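FOR IMMEDIATE RELEASE

Osemmont Housing Trust Opens Applications for Shared Kitchen Program in Grondelia

Small grants will help tenants in older buildings cook at home during repair work

GRONDELIA — The Osemmont Housing Trust today opened applications for its Shared Kitchen Program, which will support tenants whose apartments are without a working stove while gas lines and wiring are replaced. The program will run in 8 buildings in the Surna district and is open to 687 households.

Under the program, eligible households may borrow a countertop electric cooker for the full length of the work in their building. Each building will also have a ground-floor kitchen, open in the morning and evening, with sinks, cold storage and counter space that tenants may reserve by the hour.

"Repairs of this kind are necessary, and they are hard on the people who live through them," said Souad Hamdy, executive director of the Osemmont Housing Trust. "A family that loses its stove for several weeks ends up paying for it in takeout meals. We want that cost to be as small as we can make it."

The replacement work follows a survey of the district's older rental buildings carried out last year by Jayasinghe Building Services. The survey found that gas lines in most of the buildings had reached the end of their service life. Work on the first two buildings begins in June, and the Trust expects each apartment to be without gas for up to five weeks.

The program was planned with the Surna Tenants' Association, which held evening meetings in the affected buildings over the winter. Tenants asked for longer kitchen hours, a place to store dry goods and printed cooking instructions in more than one language. All three requests are included in the final plan.

"People wanted to know where they would make breakfast before a shift," said Tavion Kincaid, chair of the association. "The early opening came directly out of those meetings — it was the first thing raised in nearly every building."

More than 56 tenants have signed up for introductory cooking sessions led by Sanaa Lamrani, the Trust's food programs manager. The sessions cover rice, lentils, soups and steamed vegetables, along with the safe use of cooking appliances in small rooms. They are free of charge, and children may attend with an adult.

How to Apply

Tenants may apply at the Trust's Surna office or through their building manager. Applicants should bring a current lease or a recent rent receipt. Households with infants, older adults or members with medical diets will be served first. Decisions will be sent in writing before work starts in the applicant's building.

Countertop electric cooker with dial control, and work surface
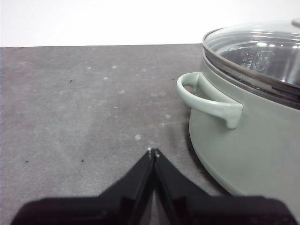
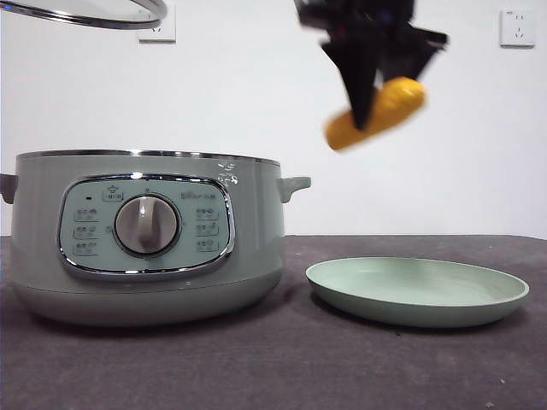 About the Osemmont Housing Trust

The Osemmont Housing Trust is a nonprofit organization that maintains and improves rental housing in Grondelia. Its work includes building repair, tenant support and food programs.

Media Contact

Hicham Soliman, Communications Office
Osemmont Housing Trust, Grondelia

Questions about the repair schedule may be directed to Moataz Lamrani, Building Works Office.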